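Jan 23, 2018
by Carleen Te Moana

We stopped buying the kids new toys in September. There was no big speech about it. I had added up what went out over the past year for birthdays and rainy Saturdays and it came to more than the car insurance, so I put a stop to it until spring.

What we do now is go to the swap in Ditham. You bring a bag, you take a bag. The hall opens at 8 and the good stuff is gone in 30 minutes – puzzles and building blocks go first, dolls last. I came home last time with a marble run, a farm set and a tub of blocks that needed a soak in the sink.

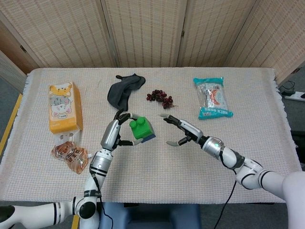 Tetsuya Takeda wrote to me that he gave up on swaps because he kept bringing home more than he took, and that his rule now is one in, one out, decided before anyone leaves the house. I think he is right. We have been sloppy about it, and the hall closet shows it.

So this weekend I am going through the closet. Anything with missing pieces goes in the trash, and the rest goes in the bag by the door. My four-year-old has agreed to give up the drum. My older one is still thinking about the train track, which he has not touched since the move from Brillberg.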